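It took me two years to sort out my desk, and most of that time I was buying things for it. I had a drawer unit, a riser, a pen carousel that squeaked, and a little brass dish I got at the Dostlow flea market that held exactly one paper clip chain and a dead watch battery. My mail still ended up on the keyboard! So this page is what I do now, in the order I do it, and please skip around if your desk is in better shape than mine was.

## Take everything off first

I know, every tidying page says it. I used to cheat and just slide things to one side, and then I'd wipe the clear half and call it done. Get a laundry basket or a box and put the whole lot in there, including the lamp. Mine came to 131 pieces the day I finally did it, if you count each pen (I did, I was procrastinating).

Then look at the bare top. If it's butcher block like mine, run your palm across it with the grain. Rough patches get a light sanding with fine paper, always along the strips, and then a wipe with a barely damp cloth. I oil mine every May. Thin coat, wait twenty minutes, rub off whatever hasn't soaked in, and leave it overnight before you put paper anywhere near it. I once put a library book down too early and I still feel bad.

A ring from a coffee mug will usually come up with a paste of baking soda and a few drops of water. Go easy, and try it somewhere out of sight first.

## Only put back what you reach for

I gave myself a week. The basket sat beside my chair, and anything I fished out of it got to stay on the desk. Everything else went to the closet shelf, and after another month most of that went to the thrift store in Brallcombe. The stapler surprised me. I was sure I used it daily and I didn't touch it once!

What made the cut was short: a lamp, one tray for pens, sticky notes, and my calculator, which lives in the drawer but gets to visit.

## The lamp goes at the back

A round globe lamp is lovely for a desk you also look at from the sofa, and the light is soft enough that I don't squint. The trouble is that a globe wants to be in the middle of everything. Push it toward the far edge and a bit to the side of center, and you get your elbow room back. Check that the whole base is sitting on the wood, though, even if the shade pokes out past the edge a little.

Dust the shade with a dry microfiber cloth, switched off and cool. Fingerprints on frosted glass need a drop of dish soap on a damp cloth, and then a dry one right behind it. 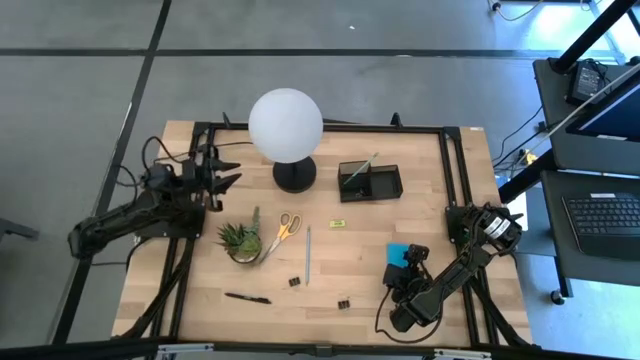

I like a tray with two compartments and no more than that. Tall things go in the deep side, and the shallow side takes erasers, clips, and the lip balm. Once you get up to five or six little slots you start filling them for the sake of it (my old Levley organizer had a slot for business cards, and I don't have business cards). If the deep side gets so full that a pencil won't lean over, it's time to test pens on scrap paper and toss the dry ones.

Black trays show dust, by the way. I rinse mine in the kitchen sink with the dishes.

## Sticky notes

One pad, one color. When I had five colors I had a system, and when I had a system I spent my mornings rewriting notes in the right color. Peel them from the side instead of lifting from the bottom and they won't curl so much. Before I shut the laptop I go through whatever is stuck down and either do it, copy it to the calendar, or throw it out.

## Cables

Adhesive clips under the back edge, with a little slack left in each cord so you can move things to clean. I paid about $2 for a bag of them at the hardware place in Dostlow and I've still got some left over. Wipe the wood with rubbing alcohol where the clip will go, let it dry, press hard, and don't hang anything on it until the next day.

I still haven't found a good spot for the scissors.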